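Toiletry boxes packed for Terley shelter guests

Packing has started on this fall's toiletry boxes for guests of the Terley night shelter, and the first of them will go out before the end of September.

The boxes are put together by the Kurumell Household Fund, which took over the job from the shelter two years ago. Each one is meant to last a single person until they move on to longer-term housing or pick up a refill at the front desk. The fund has a budget of $4,000 for the season. Most of that goes to toothpaste, razors and mouthwash, which are bought locally and stored at the Juvden Street hall.

Saodah Wibisono, who runs the packing, said the fund had asked guests in the spring what they ran out of first. Razors and toothpaste came up most often. Mouthwash was the item people said they would not buy for themselves.

"We used to send travel sizes because they fit in anything," Wibisono said. "They were gone in a few days and people were back at the desk. A proper bottle takes up a lot of the box, so now we put it in first, on its side, and work around it."
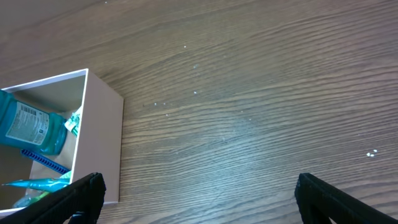
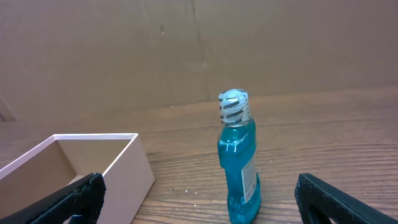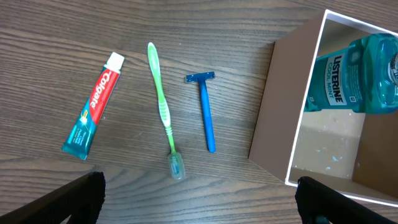 Mouthwash, toothpaste, a toothbrush and a razor on the packing table at the Juvden Street hall.

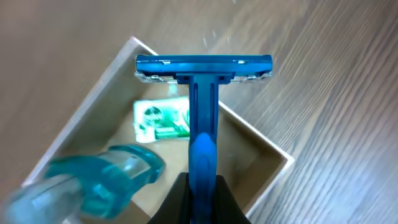 Kurumell Courier, Issue 8, page 5

The toothpaste and toothbrush go in after the bottle, and the razor is added last so that it can be seen as soon as the box is opened. Guests who do not want a razor can hand it back at the desk and take a second toothbrush or a bar of soap.

Boxes are left open until they reach the shelter. Staff there check the contents against a printed list, add a washcloth and a room card, and close them with paper tape. Last year's boxes were taped at the hall, and many had to be cut open again when the list changed.

Faizal Hidayat, the shelter's evening manager, said the boxes are handed out at check-in, which begins at 6 p.m. Guests keep the box during their stay and can use it for their own things once the toiletries are used up.

"It goes under the bed and it stays theirs," Hidayat said. "We have shared shelves in the washroom, but things get mixed up. People would sooner carry their own."

Subramaniam Pharmacy on Terley Road is taking donations for the boxes at its front counter. Unopened toothpaste, toothbrushes, disposable razors and full-size mouthwash are all welcome. The pharmacy cannot accept opened items, glass bottles or anything past its date. Shampoo is not needed at present, as the shelter has dispensers in the showers.

The hall will be open for packing on weekday evenings from 5 to 8 p.m. through the end of the month. No sign-up is needed, but groups of more than five are asked to call ahead because there is only room for so many at the tables. Parking is behind the building, and the side door will be unlocked.

Refills will be kept at the shelter through the winter. The fund plans to ask guests again in the spring what should be added or left out.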